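Home | Syllabus | Notes | Readings | Lab sheets

Materials & Waste, Unit 4: Sorting Mixed Small Items
Notes by Milovan Petkov, September 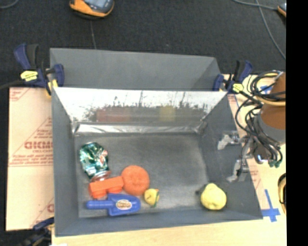

Fig. 1. Mixed bin, gray, with crushed can and small items.

Bring this sheet to lab. We start at 9:00, bins will be out already.

Recap from last time -- household waste comes in mixed. Toys are the classic trouble. Bright, mostly plastic, several colors on one item, hardly ever a resin code. People toss them in with cans and bottles and hope.

Working through Fig. 1

Easy one first: the can. Green and silver, crushed. Metal stream. Crushed is fine for us, but note some plants want cans whole becuase flat ones can ride along with the paper.

Blue toy trowel. Big for a small-items bin. Has a sticker on the blade. Sticker = second material, write it down on your sheet even if you would still put the trowel in rigid plastic. Don't peel in lab, we lose ten minutes every year to peeling.

Orange block piece and orange disc. Touching, nearly same color. Are they one toy or two items? Log as two unless they're joined. Color is NOT a material. Say it again before the quiz.

Small yellow figure, bits of orange and green on it. Mixed color, maybe mixed material, can't tell from a photo. "Unknown, hold."

Pale yellow pear-shaped thing at far right. Last year's group split down the middle, food waste or toy. Correct entry from a picture alone is "unidentified." You get full marks for that, no marks for a guess with no reason.

Terms

Stream -- where the item goes.
Contaminant -- right item, wrong stream. Also used for dirt and food, sorry, both uses are in the reading.
Hold -- set aside for a second look. Max two minutes per item.
Reject -- no stream takes it.

Numbers for the worksheet

Use the Porkeck exercise data. Total load 2,000 kg, of which 500 kg rigid plastic and 180 kg metal. Work out percent of load for each, then the remainder. Show the steps. The Vedach set (1,023 kg) is for the optional question, same method, uglier numbers.

Lab

Pairs. One sorts, one writes, swap at the halfway point. Gloves on the whole time. Put everthing back in the bin when done, next section uses the same set.

Reading: Navarro chapter on toys and composites, skip the part about packaging film, we do that in Unit 6.

Contact: M. Petkov, Trirnus Building, office hours after lab | Course notes, for class use only | Back to top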